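Movwood Travel adds 14 walking and rail holidays to its spring programme

30th April

Movwood Travel has announced an extended programme of escorted walking and rail holidays, with 14 new departures now open for booking through its branches and by telephone. The new tours are the first to be arranged under an agreement with Gakine, which manages a group of family-run guesthouses in hill and lakeside areas.

Prices start at £731 per person for a short break and rise to £1,391 for the longest itinerary. Each price includes rail travel from the departure station, half-board accommodation, luggage transfers between guesthouses and the services of a local guide. Travel insurance is not included and must be in place before the balance is paid.

Aishwarya Acharya, Head of Product at Movwood Travel, said: "Our customers have asked for holidays that start at a railway station and move at a gentle pace. We have worked closely with Gakine to choose places that are pleasant to stay in and easy to reach, and we expect the smaller groups to fill first."

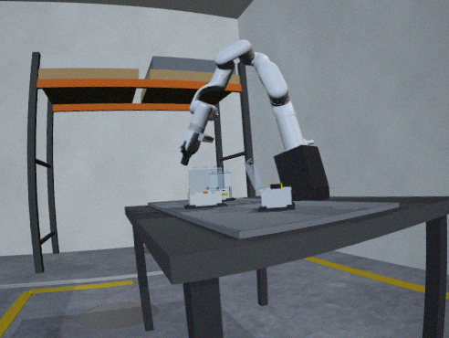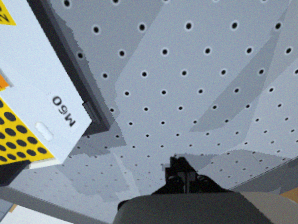
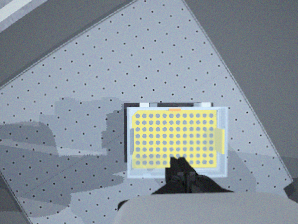 Images: computer-rendered views

The most popular tour is expected to be the Flernalau Lakes itinerary, priced at £978 per person. Guests spend seven nights in two guesthouses, with four guided walks and a day at leisure. Walks are graded as easy or moderate, and those who prefer not to walk may use the local bus between the two villages - a pass is supplied on arrival.

Luuk Meijer, Partnerships Manager at Gakine, said: "The guesthouses taking part are small, and their owners are used to walkers. Packed lunches and early breakfasts can be requested the evening before."

Single rooms are limited on all departures and carry a supplement, which is shown in the brochure. Special diets can be catered for if details are given when booking. Customers who have travelled with the company before will receive their usual discount - it cannot be combined with other offers.

Printed brochures are available from all Movwood Travel branches. Media enquiries should be addressed to Kwan-ho Hsu, Press Office, Movwood Travel.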